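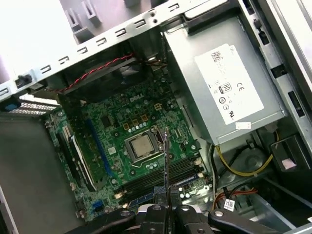

Chapter 14
Blocking and Finishing

A piece of knitting that comes off the needles is only partly done. The edges curl, the stitches sit unevenly, and the panels of a garment seldom match the measurements in the pattern. Blocking is the process of wetting or steaming the fabric and letting it dry in the shape you want. Finishing covers the work that comes after it: seams, borders, buttonholes and loose ends.

This chapter uses the Flitholm cardigan from Chapter 12. If you made a different size, use the measurements in your own row of the table.

Wet blocking suits most wool. Fill a basin with cool water, press the pieces under, and leave them to soak for 30 minutes. Lift them out with both hands so the wet fabric does not stretch. Roll them in a towel, press out the water, and pin them to a flat board. Measure from the center out. Steam blocking is quicker but can flatten cables and damage acrylic yarn, which should be tested on a swatch first.

Orsolya Orbán, who wrote the patterns in this section, blocks each panel before sewing and the whole garment again afterward. Danjuma Nnaji blocks once, at the end. Both methods are shown, and the seams differ slightly between them.

You will need:
Your finished panels and swatch
Rustproof pins
A tape measure
A blunt yarn needle
Leftover yarn for seams

14.1 Reading the Swatch Again

Take out the swatch you made before casting on. Measure it dry, write down the width and height, then soak it as described above.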